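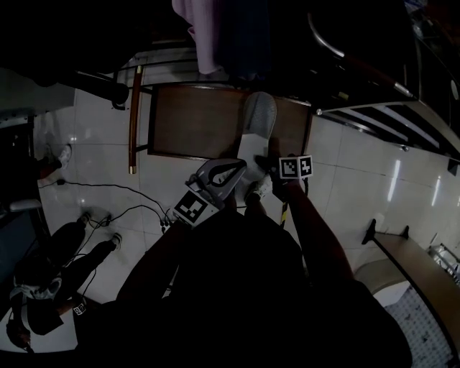 Workshop notebook, July 15, 2020
Glue trials for resoling, second round

Back at the bench after a slow start, as the compressor tripped the breaker again and Higinio had to go and find the key to the cupboard. We really must get a spare cut.

Carried on with the question Zyanya raised in April, which was whether the water-based cement could take over from the solvent one on ordinary rubber soles. I would dearly love it to, my head being what it is by four in the afternoon! Cut fresh strips from the Trorkel sheet, roughed them with the 100 grit, wiped them down and gave each one two thin coats. Left the first coat overnight this time, where last round I was impatient and gave it an hour.

Pull results, in newtons, peeled slowly by hand on the old spring gauge:
Solvent cement, two coats: 228
Water-based, two coats, warmed before pressing: 3 strips done, all a little under the solvent one, but the rubber tore before the glue let go on two of them
Water-based, pressed cold: came away in my fingers, so I didn't bother with the gauge

So the warming matters a great deal, and I owe Živko an apology, as he said so weeks ago and I waved him off. He used the small lamp and held his palm near the strip to judge it – not very scientific, but his strips were the best of the lot.

Cirilo would like a flexing test before we change anything for customers. He suggests 3,000 bends on the Hislow rig, and I think that's fair, though the rig squeaks dreadfully and wants oiling first.

Still to do: order more of the thin brushes, label the two jars properly (I picked up the wrong one twice), and ask Rawiri whether the Cárdenas crepe needs a primer. He has resoled far more crepe than I have and will probably know without looking it up.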